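Hindstead Walking Netball, a thread. I have been asked by several people at work why I come in on certain mornings moving like a deckchair, so I'm going to write it all down once and then point at it.

1/ Background. I last played netball at school, where I was Goal Defence on the grounds of being tall and unlikely to complain. I then did no organised sport whatsoever for a very long time. I owned trainers. They went to the shops.

2/ In the leisure centre foyer in Hindstead there is a noticeboard, and on the noticeboard was a sheet that said WALKING NETBALL, ALL ABILITIES, NO RUNNING. I have been waiting my whole adult life for a sport whose main rule is no running.

3/ Booking is through an app called Skedach. Skedach wanted my name, my date of birth, an emergency contact and my "sporting goals". I put "to sit down afterwards". It accepted this and sent me a badge.

4/ The first session was meant to have eight people. It had 23. Netball needs seven a side, so for anyone doing the sums, that is two teams and a substitutes' bench the size of another team and a bit.

5/ The rules, for those who haven't had the pleasure. You can't run. You can't jump. You may take one extra step with the ball, and you get a second longer to hold it, which sounds generous until you are holding it and six women are shouting your bib at you.

6/ I was given the WD bib. I had forgotten what Wing Defence does. Having now played it for some weeks I can report that Wing Defence stands near Wing Attack and looks disappointed.

7/ "No running" is policed by the umpire, who has a whistle and a very clear idea of what a walk looks like. I have been penalised for "a skip". I didn't know I still had one in me and was rather flattered.

8/ It is far more competitive than the sheet suggested. There is a Goal Keeper who is retired and, off court, lovely. She brings flapjack. On court she has the reach of a dockside crane and I have seen her take a ball off somebody while asking after their mother.

9/ Our side is called Lastero. It was supposed to be a joke about coming last, thought up in the car park. Then it went on the league form in capitals and now we have to answer to it. A man at the desk asked if it was Italian. We said yes.

10/ Yes, there's a league. Four teams, all from nearby. It runs through March and the fixtures are on the same noticeboard, next to a poster for a lost tortoise that has been up longer than I've been a member.

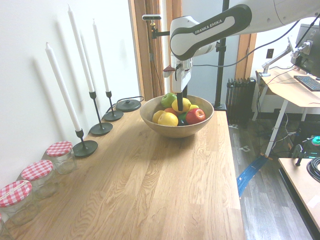
Candles and jars, home front.

11/ Our first league match was against Aguiar, who are the works team from the packaging place by the ring road. They turned up with matching tops and a warm-up. We turned up with a flask.

12/ Their warm-up had cones in it. Ours was finding the light switch for the changing room.

13/ We lost the first quarter badly. I won't give the score, as I've asked the scorer not to either. In the second quarter our Goal Shooter found her eye and put in five without seeming to look at the post. She says she was working out what to have for tea.

14/ Half time. Orange segments. I had assumed these were abolished at some point in the nineties but no, still going, still slightly warm, still impossible to eat with any dignity in front of the opposition.

15/ Third quarter I made an interception. I'd like that noted. I put my arm out to steady myself and the ball arrived in it. Everyone on our side cheered and I passed it directly to Aguiar's Centre.

16/ We lost by two. Aguiar shook everybody's hand and then one of them told us we'd been "really tricky to play against", and we have talked about very little else since.

17/ Things I now own as a result of walking netball: a knee support, a second knee support, a water bottle with times of day printed up the side, and opinions about court shoes. I used to feel sorry for people with opinions about court shoes.

18/ Court shoes, briefly. Running shoes are made for going forwards. Netball is mostly sideways with sudden stops. I went over on my ankle in week two wearing running shoes and the umpire said "ah" in the tone of a garage mechanic. Get the proper ones.

19/ The fitness side. There's a step counter in our team chat, which I'd ask them to turn off if I knew who'd set it up. My best session so far is a whisker over 90 minutes on my feet, including the argument about bibs.

20/ The argument about bibs: they are all one size, that size is "curtain", and someone took GA home in her bag and washed it with a red sock. GA is now pink. Aguiar's captain asked whether it meant anything. We said it was tactical.

21/ Cost, since three of you have asked. It's a few pounds a go, pay on the app, and the first one is free. You don't need kit for the first one either. Someone came in gardening trousers and scored.

22/ Age range, also asked. The youngest of us has just turned 30 and is treated as a promising junior. We make her carry the posts.

23/ Next match is away, which means the other hall, which means the one with the cold showers and the good vending machine. I've been moved to Goal Defence for it. Back where I started, same bib letters, considerably more strapping.

24/ If you're in or near Hindstead and you can walk, we are short of a Centre. You do need to be able to tell your left from your right, although we'd be flexible on that for someone with a big car.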